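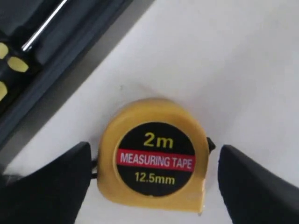

A tape measure between the gripper fingers, with the tool case to the left.

Flultholm started renting out its Britumon packing service in March. Customers get an arm, a gripper and the setup work for a monthly fee, and they send the whole lot back if they don't want to keep it. We spoke with the company's product manager at its workshop in Carnivby about what the service can do and where it still falls short.

The first question was why anyone would start with hand tools. "Because people ask for them," she said. "We thought we'd be packing boxes of one thing. Then the calls came in, and most were from companies that put mixed sets together. A hammer is long and heavy at one end. A tape measure is short and round on top, and it has a cord on it. You can't pick those up the same way."

Setup takes 2 weeks for a new set. Most of that time goes to teaching the arm where to take hold of each item and which way up it has to go. "The customer wants the label facing out when the lid opens," she said. "That's a small thing until you get a return over it." 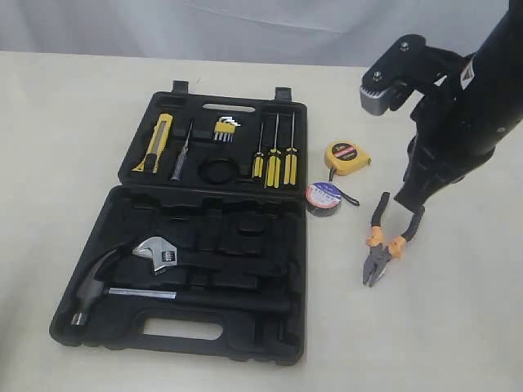 Molded cases are the part of the job she gets asked about most. Every pocket is cut for one tool, and a tool that goes in crooked can keep the lid from closing. She used the case on the table to explain. The hammer and the adjustable wrench were lying in the base, and the round pocket in the lid was empty, with the electrical tape and the pliers out on the tabletop beside the case. "A flat roll is easy to put in a round hole," she said. "A roll standing on its edge has to be turned first. We charge for that as a separate step, and I'd like us to say so more clearly on the price sheet."

The largest customer so far is Wainwright, a supplier of household tool sets. It ordered a trial of 164 cases and has stayed on since. The manager would not give a failure rate for that job. She did say that cords and loops cause more stops than anything else, and that a worker still checks each case before it is closed.

Would she recommend the service to a small shop? "It depends how often they change the set," she said. "If it's the same case all year, yes. If they swap tools every month, they'll be paying us for setup over and over."

Flultholm now has more than 9 arms out on rental. A second gripper, with narrower fingers for small items such as hex keys, is in testing at Carnivby and will be offered to current customers first.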